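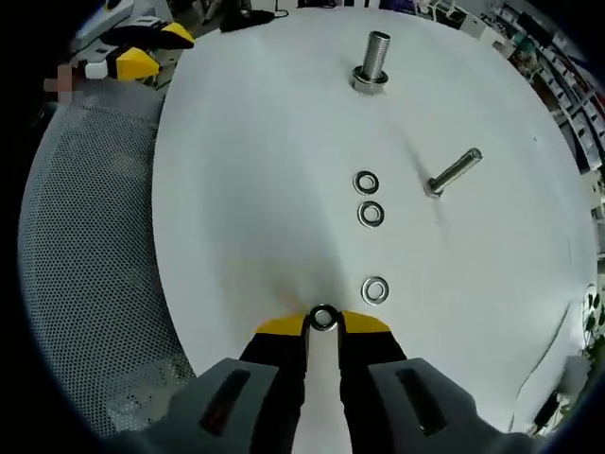
Before you check anything on playground equipment, check the fasteners, and check them with your hand as well as your eyes. I do this walk every September for the play area at Skornadero, and the same form is used at Kivurby. Most of the comments below I wrote after I made the mistake myself. Parts from different joints should not be mixed.

Home | Parks | Checklists | Forms | Contact

PLAY AREA CHECKLIST, SKORNADERO

1. Entrance and gate
Gate closes by itself from every position: YES
No gap where a finger can be crushed: YES
Comment: The hinge makes noise. I put oil. Please listen to it again next month.

2. Swings
Chains, hooks and seats: PASS WITH COMMENT
Comment: Left seat has a small crack under the edge, 3 cm long. It does not go through the rubber. Measure again, and if it is longer, take the seat down the same day.

3. Slide (Histent, the metal one)
Handrail firm on both sides: YES
Surface free from sharp points: YES
Bottom exit area: FAIL
Comment: The ground is washed away by rain and the last step down is too high for small children. Needs 6 bags of wood chips. Closed with tape until this is done.

4. Climbing frame (Menon)
Bolts tight, caps in place: FAIL
Comment: 7 plastic caps missing on the north side. The bolts are tight but the thread sticks out and can catch a sleeve. Order number for the caps is 321, the long type. The short type looks the same in the catalog and does not fit.

5. Ground surface
Glass, stones, animal dirt: cleaned during visit
Comment: Do the corner behind the bench last, with gloves.

6. Bench and trash can
Bench: PASS
Trash can: PASS WITH COMMENT
Comment: Lid is loose in wind. I have tied it with wire for now, ends turned inside.

7. Sign
Emergency phone number can be read: NO
Comment: The sun has made it almost white. A new sign was asked for last year also. I write it again.

Next visit: morning, before 9, when the ground is free of children.

Share 6 | Comments 3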